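Right, I have been promising a granola thread since March and I finally have the kettle on and my notes in front of me. Settle in, it's a long one!

1/ I make granola every other week. I have made it in roasting tins, in a casserole, in a salad bowl with a crack in it and once in a washing-up bowl (brand new, scrubbed, I stand by it). What I want to talk about is the bit before the oven, the measuring and mixing, which I have come to love more than the eating. Nearly.

2/ For years I tipped oats straight out of the bag. Glug, glug, that looks like plenty. Some batches were all clumps and some were like gravel in a puddle of syrup, and I blamed the oven every time. Poor oven.

3/ The thing that changed it was portioning everything into little plastic cups first, before a single thing goes in the bowl. Cookery programmes do it and I always thought it was for show. I take it all back. I love the little cups. I would marry the little cups.

4/ My quantities, for those who asked last time. 700 g of jumbo oats, three good handfuls of whatever nuts are in the tin, two of seeds, a mug of the wet stuff (oil and syrup, half and half), a big pinch of salt. Fruit goes in after baking. If you put the raisins in at the start they turn into tiny cinders and you'll be picking them out for a fortnight.

5/ Obviously 700 g of oats doesn't fit in one little cup, so I fill several and line them up along the back of the table. Then it's cup in, stir, cup in, stir. It sounds fussy! It takes the length of one song and the wet stuff gets everywhere it should.

6/ On oats. I've tried the lot. My favourites are the Skorkunley jumbo ones, which stay in big flat flakes and don't go to dust at the bottom of the sack. I buy the 2000 g sack, it lives under the stairs, and the cat sleeps on it. Porridge oats work too but you get something closer to crumble topping (no complaint from me, I've had it on stewed plums).

7/ Puffed rice: yes. A cupful, stirred in last and gently. It goes lovely and crackly. A few of you were very firm with me about this last time and you were right.

8/ Now, the bowl. Get a bigger bowl. Whatever you've got, bigger than that. I had a perfectly nice one from Nunberg, enamel, cream with a blue rim, and every single batch I'd lose a tablespoon of seeds over the side and hear them go pinging under the fridge. There's probably a small meadow under there by now.

9/ Then I went to stainless steel and oh, the joy of it. It's light enough to lift one-handed when it's full. Syrup slides off it. You can bash it with a spoon at seven in the morning and it just rings at you. Mine is the Zornberg, the largest they do, and it comes out for bread, for salad, for soaking beans and for catching the drip under the bathroom pipe (washed after, calm down).

10/ Someone asked whether steel makes the food taste of metal. I've never noticed it, and I leave dough in mine overnight. The only thing I keep out of it for long is anything with a lot of vinegar, and that's just habit from my old tin one.

11/ Plain rim or rolled rim? Rolled, rolled, rolled. A flat cut edge digs into your fingers when you're tipping, and it catches on the tea towel. A rolled one gives you something to hold when your hands are oily. I get quite worked up about this in shops.

12/ One tip I'm very proud of. Get the bowl out first, on a bare table, before you even open a cupboard. Everything else then arranges itself round it. I used to start with ingredients and end up mixing on the draining board with my elbow in the toaster.

13/ Second tip, much smaller. Put the lids by the cups when you take them off. Clear lids on a white table vanish completely. I've leaned on them, I've baked one (it did not end well for the lid), and I spent a whole evening looking for one that was under my own recipe.

14/ The little cups, since I know you'll ask: mine are cloudy plastic ones from Lyimo, they come in a sleeve and they stack. Squarish is better than round if your shelf is as narrow as mine. I wash them and use them again and again. Any small tub will do the job, yoghurt pots are great.

15/ Do you level off the cup or leave it heaped? I leave oats heaped and level the seeds. Oats are mostly air and forgive you anything. Seeds will take over a batch if you let them, especially linseed, which gets into your teeth and stays till lunch.

16/ And salt goes in with the DRY things. I did it in the syrup for years and it sat at the bottom of the mug, so the last corner of every tray tasted like the seaside.

17/ Big steel bowl on the left, cup heaped nearly to the top on the right, lots of clear white table. I get such a daft amount of pleasure from this stage, when the bowl's still empty and shining and there's not one sticky spoon to wash.
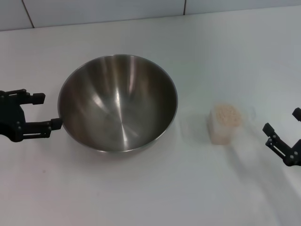
18/ Moorside Oats replied to say: heaped is fine if you use the same cup every time, but I weigh mine, because a cup of jumbo and a cup of fine rolled are miles apart. Also please warm the syrup first, it halves the stirring.

19/ Both good points! I do weigh the first cup and then go by eye for the rest, so I'm a half-convert. And YES to warming the syrup, I can't believe I left it out. I stand the mug in hot water while I'm doing the dry things. It goes from treacly to pourable and coats the oats in a few turns.

20/ Stirring. Big metal spoon, scrape down the side, lift from underneath, turn the bowl a bit with your other hand, go again. You're looking for every flake to be a shade darker and slightly shiny. If there are pale dry ones at the bottom, keep going. There are always pale dry ones at the bottom.

21/ Then two trays, not one. Spread it out thin, press it down with the back of the spoon if you like clumps, low oven, and leave it alone for the first twenty minutes. After that I turn it once round the edges, where it catches. It's done when it smells like biscuits and still feels a little soft. It crisps as it cools, so don't panic and give it another ten. I've panicked and given it another ten. It was charcoal.

22/ Cool it on the tray, all the way, before it goes anywhere near a jar. Warm granola in a shut jar goes leathery by teatime.

23/ Quick answers to the ones piling up underneath. Honey instead of syrup: lovely, browns faster, turn the oven down a notch. No nuts: double the seeds and add coconut at the end. Can you halve it: of course, though you'll wish you hadn't. Egg white for clumps: works brilliantly, one is plenty, whisk it till it's just frothy.

24/ Does it freeze? It does! I keep a bag in there for emergencies (visitors, or me at ten at night). Ten minutes on a plate and it's back to itself.

25/ Next go is going to be a savoury one, with sesame and a bit of chilli, for putting on soup. I've got the cups washed already. If you've made one that worked, send me your quantities, and tell me which seeds you'd leave out. I'm guessing linseed.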